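Student Work > International Relations > Project Reports > Border Incident Hotlines

When the Phone Rings at the Border - My Project Report

I picked border hotlines because I thought it would be a quick topic (ha!). My plan was to look at how two neighboring countries talk to each other when a soldier or a shepherd ends up on the wrong side of the line. I ended up reading until 2 in the morning most of June, and I loved it!

My case was the Gotusow crossing, a mountain pass with an army post on each side and a phone line between them. Heike Görtz, who taught our seminar, let me use her copies of the old duty logs. The entries are tiny and kind of dull at first - time, name, weather, "nothing to report" - and then suddenly somebody is missing and the handwriting gets huge.
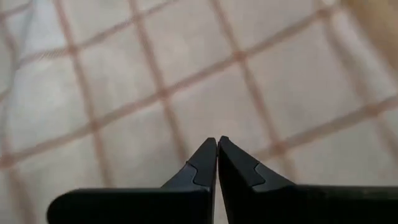
Fig. 1. Two gripper fingers, tips nearly touching, with checked fabric behind.

I read 100 log entries and sorted them by what the call was about. Only 16 were about people crossing by mistake, which surprised me, as those are the ones that make the news. Most of the rest were test calls, plus a whole lot of complaints about grazing animals. Entry 2201 is my favorite because it's the longest, and it covers a herder from Drustance who was walked back to the pass after two nights away. Both sides wrote it up, and the two versions don't even agree on which side called first!

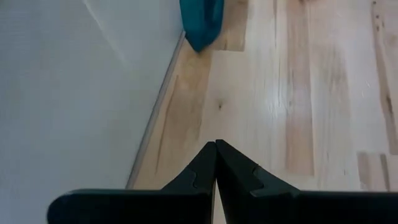

Riku Oshima read my draft and asked a fair question: does the phone line calm things down, or do people only use it when things are already calm? I went back and forth on that for days. In the herder's case the call came before either government said anything in public, so I lean toward the first answer, but one case is pretty thin. I'd want the logs from the Flimport post too, and I couldn't get those in time.

If I did this over, I'd start with the test calls. They go quiet for about a month before the worst argument in the logs, and I only noticed that while I was fixing my footnotes.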